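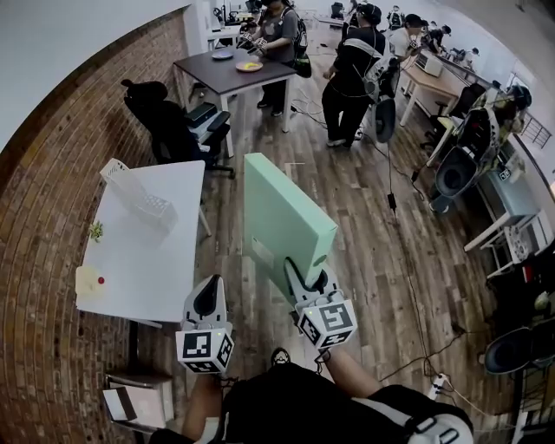
Clearing a shared room at Pudasden

The ground-floor room at Pudasden has been used for storage, for meetings and for eating lunch, often all on the same day. Its store manager agreed to talk to us about how the room is being put back in order. The interview took place on 13th September and has been shortened.

The first subject was flat boxes. The room takes in a good many of them, and the manager has firm views on how they should be kept. "Flat boxes go on edge. If you lay them down, they become a shelf, and within a week there are things on top of them. On edge, you can read the label and pull one out without moving the rest."

The label should face outwards and sit low. Asked why low, the manager said that the upper part of a box is where people take hold of it, and labels there wear off. Boxes over 16 kilos are moved by two people. Lighter ones are tipped on to a lower corner, turned, and set down again.

Tables are the second subject. The rule at Pudasden is that a table is cleared from the back corners forwards. "Things collect at the back. Baskets, mostly. You work at the front edge and push everything away from you, so the back corner is the oldest part of the table." Perforated plastic baskets are kept for small parts and stored upright once sorted. A basket on its side is treated as not yet sorted, and its contents are checked before it is moved.

Chairs cause more trouble. "A chair is for sitting on. Put a printer on one and you have lost a chair, and you have a printer on wheels." Office equipment is supposed to go to the metal racking bought from Jaler, which is rated at 40 kilos a shelf. The manager admitted that the racking is at the far end of the corridor and that this has an effect.

Food is allowed on one table only, the dark brown one. Plates go back to the kitchen at the end of the day. Fruit may stay overnight.

The walls were discussed briefly. The brick is left bare and nothing is fixed to it. An earlier plan from Sfakianakis, the fitting-out firm, had hooks along its full length, but the quote came to 234 pounds without labour and was turned down in May. Light wooden stands are used instead – they can be shifted when the floor is washed. Cardboard boxes may go beside a stand but must be kept 300 millimetres clear of the doorway.

We asked which part of the work takes longest. "Deciding. Carrying takes minutes. I write the destination on a slip before anybody lifts anything, and if there is no slip, it stays where it is." The slips are printed on a form known as the Gerard sheet, after the software it came with. The current version has a column for the date and another for the shelf, and the manager would like a third, for items that are to be thrown away.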